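Tamell Folding Table Review: Nine Months in a Small Apartment

By Shafiq Marikar

The Tamell is a folding table sold by Vadbridge. It is 39 inches long when open, folds flat for storage, and costs $235 with shipping included. I bought mine at full price and have used it every day for nine months as a dining table, a desk, and a place for my daughter to play and draw.

Who this is for

If you have a room that can hold a regular table, buy a regular table. A folding table of any kind gives up some stiffness, and for this money you can find a very solid used one. The Tamell makes sense if the floor space has to go back to being floor space at the end of the day. In our case the table stands where the sofa bed opens when my parents visit, so it has to go away completely.

Before this we had a card table with a vinyl top. It cost very little, lasted a long time, and wobbled from the first day. I also looked at the Movent, which I'll get to further down.

Delivery and setup

The box came in one piece and was heavy enough that I took it up the stairs one step at a time. The top was wrapped in foam and the legs were already attached. You screw in four feet and peel the film off the top, and it's ready. No tools are needed. The instructions are one folded sheet with drawings, and the drawing for the leg lock is too small to be any help. What it's trying to show is that you pull the lock bar toward you before you push it down. If you just push, it will feel stuck. I thought I had a bad one until I tried it the other way.

The film took longer to remove than everything else. It tears into strips along the edges, and a few bits stayed under the rim until I got them out with a toothpick.

There was a slight smell when it was new. I left it open near a window and couldn't smell it after a couple of days.

The top

Mine is the brown. It also comes in white and a dark gray. The brown is a little warmer than it looked on my screen and it has a matte finish, so a lamp over the table doesn't leave a bright spot. I like this more than I expected to. Our old table was glossy and at night you had to move your plate to get away from the glare.

A matte top does show grease. Fingerprints from buttered toast are easy to see if you look across the table from a low angle. Plain dish soap on a damp cloth takes care of it. The care sheet says not to use abrasive sponges and I haven't. Vadbridge sells a cleaner under the Thambiah name that is supposed to be made for these tops. I bought a bottle and can't tell the difference between that and dish soap, so I won't buy another.

Stains: coffee and tea wipe off, even the next morning. Turmeric left a yellow patch that faded over two weeks or so of normal wiping and is gone now. Washable marker comes off. Ballpoint pen mostly comes off. Permanent marker I treated with rubbing alcohol, which removed the ink and left the spot a bit shinier than the rest. It's about the size of a pea and I only see it when I'm wiping that end.

Heat: the care sheet says to use a trivet and we do. I can't tell you what a hot pot would do to it.

Scratches: there are a few fine ones where a bowl with a rough foot got pushed back and forth. They don't catch a fingernail. On the white top I imagine you wouldn't see them at all.

The edges are rounded over, and the corners too. My daughter has walked into one with her forehead and there were some tears but no mark.

The legs and the lock

With the locks fully down, the table is steady enough for writing, typing, and eating. Lean on one end with both hands and it gives a little, side to side. It doesn't rock front to back. I kneaded bread dough on it once and went back to the kitchen counter after that.

The feet adjust by turning them, which helps in an old building. Our floor drops toward the window and I have the two feet on that side turned out nearly as far as they go. They do work their way back in over time. I turn them again every month or so. A drop of thread glue would probably fix it but I move the table too often to want that.

The lock bar is my main complaint. It works, and it has never let go by itself, but it's stiff, and my mother can't close it. She has arthritis in her hands and asked me to do it each time they stayed. A longer bar would give more leverage. I wrote to Vadbridge about this in April and got a polite answer that said the comment had been passed along. The bar has gotten slightly easier with use. I put dry lubricant on the pivot, and that helped more than waiting did.

Watch your fingers when you fold it. There's a spot between the leg and the underside of the top where the gap closes fast. A small warning sticker marks it, on the side you can't see while you're folding.

Folding and storing

Folded, it stands upright by itself against a wall, and we keep ours behind the bedroom door. I wouldn't leave it standing free with a small child around. There's a strap that holds the legs closed. Use it, or one leg will swing out when you pick the table up.

The handle is a cutout near the middle of the long side. It's wide enough for my whole hand and the inside edge has been smoothed. Carrying it from one room to the next is fine. Carrying it down to the courtyard for a birthday party was a job for two people.

From folded to ready takes me less than a minute now. In the first week it took a lot longer, mostly because of the lock.

As a dining table

Four adults fit if nobody needs much elbow room. Three is comfortable. For the two of us plus a child it's the right size, with space left over for a serving dish in the middle. The leg frame is set in from the ends, so the person on the short side doesn't have to straddle anything. Whoever sits on the long side near a leg will bump a knee until they learn where it is.

Chair height was fine with our old kitchen chairs. A clamp-on high chair won't work here. The rim under the edge gets in the way, and the manual says not to attach one.

As a desk

I work at it two days a week with a laptop, a second screen on a stand, and a notebook. All of that fits. The screen shakes slightly when I type hard. There's nowhere to run a cable, so mine hangs off the back. A monitor arm is out, for the same reason as the high chair. If this were going to be your desk every day I'd look for something with fixed legs.

As a play table

It gets the most use this way. The surface is flat and level enough that marbles stay put, once the feet are adjusted. Blocks don't slide around when somebody bumps the table. Paint, play dough, and glue stick all come off with a wet cloth. Dried white glue peels up in one piece, and my daughter considers that part of the activity.

It is full height, so a young child needs to sit on a booster or kneel on a chair. Vadbridge doesn't sell shorter legs. I asked.

Compared with the Movent

A neighbor has the Movent and let me use it for an afternoon. It's lighter, and its locks are much easier, a button on each side that you press with your thumbs. It's also less steady. The top has a seam down the center where it folds in half, and crumbs go into the seam and stay there. His had pen lines that jumped where a drawing had crossed the gap. If you plan to carry your table often, or your hands aren't strong, I'd pick the Movent anyway. For one that mostly stays in the same apartment, I prefer the Tamell for the one-piece top.

Problems so far

One rubber foot pad came off in the fifth month. I found it stuck to the floor. I emailed a picture of it and a bag with two new pads arrived the following week, no charge. The strap has started to fray at the buckle. Everything else is as it was.

Good
Steady for a folding table
No seam in the top
Matte finish, no glare
Easy to clean
Spare parts were sent without a fuss

Not so good
Stiff lock bar
Pinch point when folding
Feet need adjusting now and then
Heavy to take up or down stairs
Won't take clamps of any kind

Would I buy it again?

Yes, at this price, for this apartment. If Vadbridge changes the lock bar I'd recommend it to my parents as well. Until then they're keeping the table they have.

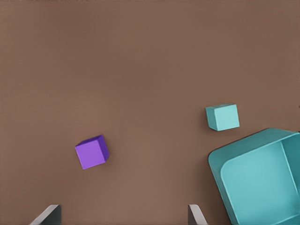 Rendering: matte brown tabletop with two small blocks, one of them purple, and a large open container.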